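Stolov Residence: Guest Rooms and Linen Service
Photo Gallery

Published 17/12/2025

The Stolov Residence provides furnished accommodation for visiting staff, trainees and their families. The gallery on this page is maintained by the Housekeeping Office and is intended to help guests become familiar with the bedrooms before arrival. It also sets out how beds are made up, how personal clothing is handled and what the office asks of guests during their stay.

The Residence has 87 bedrooms in two connected buildings, Flurkov House and the Aris Wing. Bedrooms in both buildings were refurnished under the same plan, which was completed in September. Room layouts differ slightly between the two, and guests may find that the bed in their own room faces a different wall from the one shown. Bed linen, runners and baskets are issued from a single store and may be exchanged between buildings when stock is low.

Bed linen
Each bed is made up with a fitted sheet, a duvet in a white cover and pillows. The top edge of the duvet is folded back toward the foot of the bed. Guests who prefer a blanket should inform the Housekeeping Office at least two days before arrival. Linen is changed weekly for stays of more than seven nights, and between guests in all cases.

Bed runners
A runner is laid across the foot of the bed in the larger rooms. It protects the duvet cover when clothing or a bag is set down, and guests are welcome to use it for this purpose. Runners are laundered separately from the white linen and should not be placed in the linen bag. A guest who does not wish to have a runner may fold it and leave it on the shelf in the wardrobe.

Pillows and cushions
Pillowcases are plain. Decorative cushions vary from room to room and remain with the room when the linen is changed. They may be stored in the wardrobe overnight, but guests are asked not to move them to another room.

Clothing baskets
A basket is supplied for clothing and is normally kept on the floor near the foot of the bed. It remains in the room at all times. Garments to be sent for washing should be transferred to the cloth bag marked with the room number, and the bag left inside the door before 9 a.m. Clothing left on the bed or on a chair is treated as in use and will not be collected.

Personal laundry
Washing for the Residence is carried out by Ticona Laundry Services under an annual agreement. Items are returned folded on the second working day. White garments with dark trim or contrasting stitching should be placed in a separate bag and noted on the slip, as they are washed at a lower temperature than plain whites. The Residence cannot accept silk, leather or items without a care label.

Floors and rugs
Rugs are vacuumed on the day of the linen change. Guests are asked to keep suitcases off the rug and to use the luggage stand provided in the entry area of each room.

Preparing the room for departure
On the final morning, guests should remove all personal clothing from the bed, the basket and the wardrobe. Beds do not need to be stripped. Items found after departure are recorded and held for 30 days.

Questions about the rooms or the linen service may be addressed to Sabina Hubáček, Head of Housekeeping, at internal extension 645. The office is located on the ground floor of Flurkov House, beside the linen store. Requests for a change of room are handled by the Reception Desk and should not be sent to this extension. 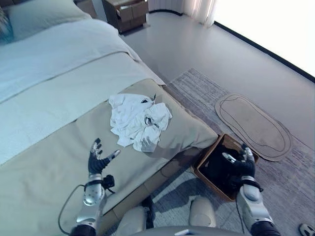
Guests staying in the Aris Wing may collect extra pillows and spare laundry slips from the cabinet on the second floor landing. The cabinet is restocked each morning.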